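**Snack food** is food eaten between regular meals, usually in small amounts and with little or no preparation. The term covers a wide range of items, from fruit, nuts, and cheese to packaged goods such as chips, crackers, and puffed corn. In everyday American speech, "snacks" most often means the packaged kind.

## Definition

There is no single agreed definition. Some writers define a snack by when it is eaten, so that any food taken outside of breakfast, lunch, or dinner counts. Others define it by type, so that a bag of pretzels is a snack even when it is eaten with a sandwich at noon. Trade publications tend to use the second meaning and divide the field into salty snacks, sweet snacks, baked snacks, and meat snacks. The lines between these groups are loose. A cheese cracker may be shelved with cookies in one store and with chips in another.

## History

Eating between meals is very old, and street sellers offered nuts, fried dough, and roasted grains in many cities long before packaged food existed. Popcorn was sold from carts in the United States in the 1800s, and peanuts were common at circuses and ball games. These foods were scooped into paper cones or bags and eaten on the spot.

Potato chips followed a similar path. Early sellers kept them in barrels or glass cases, and buyers took home what they wanted in a paper sack. The chips at the bottom of a barrel were often stale or broken. Waxed paper bags, which came into use in the 1920s, let makers seal chips in small portions at the plant. Cellophane came next, followed by plastic films and thin layers of metal that kept out light and moisture.

Flavored chips became widespread in the 1950s and 1960s. Before then, most chips were sold plain or with salt, and in some countries the salt came in a separate twist of paper inside the bag. Once seasoning could be applied evenly on a production line, makers added cheese, onion, barbecue, and vinegar flavors. 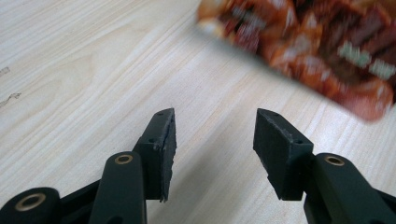 Regional makers remained important even as national companies grew. Chips are bulky and fragile, and they were costly to ship over long distances, so many towns had a local plant with its own delivery routes. One such firm, Halora, began in Baltville with a single fryer and sold mainly to taverns and grocery stores. At its peak it ran 14 delivery routes. Its founder, Vratislav Bednárik, had worked as a baker, and the company's first product was a rye crisp seasoned with caraway. Potato chips were added two years later and soon made up most of its sales. The rye crisp was dropped, brought back, and dropped again.

## Production

Most salty snacks are made by frying, baking, or extrusion.

In frying, sliced potatoes or pieces of dough pass through hot oil until most of their water has cooked off. Thin slices fry quickly. Kettle chips are cooked in batches at a lower starting temperature, which gives a harder bite and a darker color.

Baked snacks include pretzels, crackers, and some chips made from dough. Pretzels are dipped in or sprayed with an alkaline solution before baking, and this produces their brown, shiny crust.

Extrusion is used for puffed snacks. Cornmeal or another ground grain is forced through a small opening under heat and pressure. When it leaves the machine, the water inside turns to steam and the dough swells. A rotating blade cuts it to length. The pieces are then dried and tumbled with oil and seasoning.

## Packaging

A modern snack bag is usually made of several layers of film bonded together. The outer layer carries the printing, a middle layer may hold a thin coating of aluminum, and the inner layer can be heat-sealed. Bags are formed from a roll, filled from above, and closed in one continuous process.

Nitrogen is commonly used to fill the space around the food. Oxygen makes fats turn rancid, and the gas slows this down. It also cushions the contents during shipping. Food can settle after the bag is filled, and shoppers often complain about the empty space at the top. In the United States, empty space in a package that serves no purpose is called nonfunctional slack fill, and federal rules restrict it.

Layered films are hard to recycle because the materials can't easily be separated. Single-material bags have been tested, though they may not protect the food for as long.

Color is used to help shoppers tell flavors apart, but the codes differ by country and by company. Salt and vinegar chips, for instance, come in blue bags from some makers and green bags from others. Halora used brown paper for all its products until the 1960s and marked the flavor with a rubber stamp.

## Nutrition

Packaged snacks vary a great deal in what they contain. Fried snacks are usually high in fat and salt, while sweet snacks are high in sugar. Nuts are also high in fat but supply protein and fiber. Labels list the amounts per serving, and a bag may hold more than one serving.

Researchers disagree about the effect of snacking on body weight. Arora and Goh, in a review of diet surveys, pointed out that results depend heavily on how a snack is defined. A study that counts an apple and a candy bar as the same kind of event will reach different findings from one that separates them. They also noted that people tend to forget small amounts of food when asked to recall what they ate.

## Storage

Unopened chips and crackers keep well in a cool, dark cupboard. After opening, they take up moisture from the air and lose their crispness, sometimes within a day in humid weather. A clip or a tight fold slows this. Crackers that have softened can often be crisped again in a low oven for 5 minutes, while stale nuts usually can't be restored once their oils have turned.

## See also

- Convenience food
- Potato chip
- Street food
- Vending machine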